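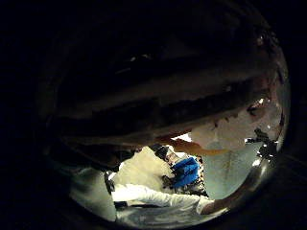 Alguém sabe se o lance livre por baixo, tipo "lavadeira", é permitido no campeonato amador?

O regulamento só exige que o arremessador fique atrás da linha e solte a bola em cinco segundos, então o jeito de arremessar é livre.

ala_canhoto
Valeu! Perguntei porque passei janeiro inteiro treinando assim e tô apaixonado pela coisa. Fiz umas 1000 tentativas, anotei tudo num caderno e saí de um aproveitamento ridículo pra 70 por cento. Setenta! Eu, que errava até bandeja sozinho!

garrafao77
Treino sem perna cansada é outra história. Quero ver no último quarto contra o Zurkura, ginásio lotado e a torcida gritando no seu ouvido.

ala_canhoto
Justo, mas no amistoso contra o Amini acertei os quatro que cobrei - e dois foram no finalzinho, com a gente perdendo por um.

pivo_de_bairro
Quatro arremessos é amostra de nada, kkkk. Mas confesso que fiquei com vontade de tentar. Você segura a bola pelos lados ou por baixo?

ala_canhoto
Pelos lados, polegares pra cima, joelho bem dobrado e os dois braços subindo juntos. A bola chega tão macia no aro que às vezes quica duas vezes e cai. É lindo demais de ver!

garrafao77
Lindo é exagero. Nosso técnico no Urnetti proibiu, diz que o sujeito perde a mecânica do arremesso de quadra.

linha_de_tres
Discordo do seu técnico, garrafao. São gestos tão diferentes que um não atrapalha o outro. No Fluseo tinha um pivô que cobrava por baixo e continuava matando de média distância sem problema nenhum. A camisa 11 era dele, quem jogou na liga deve lembrar.

pivo_de_bairro
Lembro! Era grandalhão e cobrava rapidinho, nem quicava a bola antes.

garrafao77
Tá, desse eu lembro. Continuo achando que foi exceção.

ala_canhoto
Vou fazer mais 200 depois do treino, já cansado, e posto o resultado aqui. Se passar de 65 você tenta uma série também?

garrafao77
Uma série. Com o portão do ginásio fechado.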